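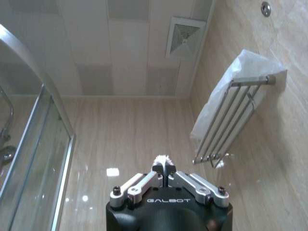 Slide 1: small brush, dark handle, white bristles, beige tile wall

Okay, hi everyone, thanks for coming back after lunch! Leave this slide up while people find seats.

So I want to talk about bathroom walls. Big glossy tiles, the kind with the wavy light brown veining that looks like marble. I love them, I really do, and when we redid the bathrooms at Hultstead we put them everywhere. 1,704 tiles in all (pause, let them groan).

The thing with a shiny wall is that every lamp bounces off it, and so does every smear. My first month I went at it with a big stiff scrubber and got nowhere, just tired arms. Now I start with a small soft brush and do the seams first, top to bottom, beginning up where the wall meets the ceiling. Then a damp cloth, then a dry one. Six tiles at a time, then stop and look at them from the side.

Ask the room: who does the ceiling? Wait for hands. Usually it's two people and they look embarrassed. Panel ceilings have seams too, folks, and dust sits in them!

Skip the Fultercombe story if we're running behind. If not, tell it, but keep it short (the bucket part gets the laugh).

Then 30 minutes of hands-on, brushes are in the crate by the door. Rinse them before they go back, please.

© Duvuvlow Home Care Talks | Contact us | Back to top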